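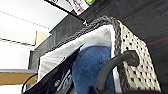 How much notice do I need to give before I move in?

Two working days is enough for most room sizes. The largest rooms go quickly at the end of the month, so ask for those a week or more ahead. You can reserve by phone, by email or at the front desk in Wemstead.

How many rooms do you have?

There are 477 rooms in the Wemstead building, on two floors. The smallest is the size of a hall closet and the largest will take the contents of a three-bedroom house. All of them are indoors. We do not have outdoor parking for boats or trailers.

What size do I need?

Make a list of the big pieces first: beds, couches, tables, appliances. Add your boxes afterward. If you email the list to the office, we'll tell you which size we would choose. People usually guess too large for furniture and too small for boxes. You may switch to a different size at any time if one is open, and we don't charge a fee for the switch. You pay the new rate from the day you change.

What are your hours?

The gate opens at 6 a.m. and closes at 10 p.m., every day of the year. The office is open 9 to 5 and closed on public holidays. If you are still inside at 10, the gate will let you out but not back in.

Where do I go when I arrive?

The address is 1754 Kivholm Road. Use the second driveway. The first one belongs to the tire shop and their lot gets full. Loading doors are on the left side of the building, and there is a covered bay at the far end that fits a medium truck. Please pull all the way forward so a second vehicle can get in behind you.

What should I use to pack small things?
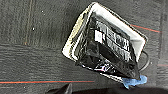
Small loose things do best in containers that close and that are all the same size. They stack straight, you can label the ends, and you can lift one down without moving the rest. Boxes made for books are a good size because you can't easily overload them. Open containers are fine for the last layer on top of a stack, or for things you'll want the next time you visit. A shallow white tray like the one on the carpet is handy for sorting at home, but whatever is in it takes up most of the space inside, and you can't set another box on top. Move the contents into a box with a lid before you load the car. Write on the box, on two sides, and not on the tape.

Can I use plastic bags for clothing and bedding?

For a few weeks, yes. For a season or longer we suggest cotton bags or clean cardboard boxes. Fabric that goes into sealed plastic even slightly damp will smell when it comes out and may mildew. Wash everything, dry it fully, and let it cool before you pack it. Vacuum bags save room but they are hard on down comforters and pillows.

Is the building heated?

Yes. We keep the upper floor and the inner rooms on the ground floor between 55 and 80 degrees all year. The rooms that open directly to the loading bay are not heated, and they are cheaper for that reason. Don't put instruments, paint, candles or photographs in a bay room.

What can't I store?

No food of any kind, including pet food and birdseed. No fuel, propane, fireworks, ammunition, car batteries or pool chemicals. No plants, no animals. Nothing that is wet. Tires are limited to one set per room. Drain lawn mowers and generators before you bring them, and expect the desk to ask you about it.

How should I prepare a washer or refrigerator?

Start a day or two early. A refrigerator has to be emptied, defrosted and wiped dry, and the door needs to stay open a few inches while it is in storage. A folded towel tied over the top edge of the door will keep it from swinging shut. Transport it upright if you possibly can. For a washer, shut off the water, run a short spin, and disconnect both hoses over a bucket, with the drain hose last.
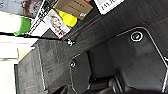
Tape the hoses in a bag to the back of the machine so they don't end up in another box. If you still have the shipping bolts for a front-loader, put them back in. If you don't, the maker can usually sell you a set, and it's worth ordering them a couple of weeks before the move. Stand both appliances an inch or two off the floor on boards.

Do you have carts and dollies?

Flat carts are next to both elevators and are free to use. Each one is rated for 400 pounds. Appliance dollies are kept in the office and can be signed out with a driver's license. Please bring carts back inside when you finish — the ones left in the lot get rained on and the wheels seize up.

Do I bring my own lock?

You can, as long as it is a disc lock. We also sell Aryee disc locks at the desk with two keys each. We don't keep a copy of your key. If you lose both, a locksmith will have to cut the lock off, and you'll need to show ID that matches the rental agreement before that can happen.

Are my belongings insured?

Not by us. Your homeowner's or renter's policy may already cover things kept away from home, so call and ask. If it doesn't, we can sign you up for a Karkico storage plan when you fill out the agreement. Either way we need to see proof of coverage within 30 days of move-in.

When is rent due, and what if I'm late?

Rent is due on the first. There is a five-day grace period and then a late fee, which is printed on page 2 of your agreement. Gate access is turned off after ten days. If you know a payment will be late, call before the first and we can usually work out a date. The yearly rate review is in September and you will get a letter before anything changes.

How do I move out?

Tell us ten days ahead, in writing or by email. Sweep the room, take everything with you including trash, and remove your lock. The room isn't counted as empty while a lock is on it. Refunds of unused rent go back to the card you paid with.

Who do I contact with a problem?

Call the office during the day. For a gate that won't open after hours, use the phone on the post by the keypad — it rings through to the manager on duty. Complaints and billing questions go to Hartmut Dreßler, the site manager.

Page last updated Jan 13, 2023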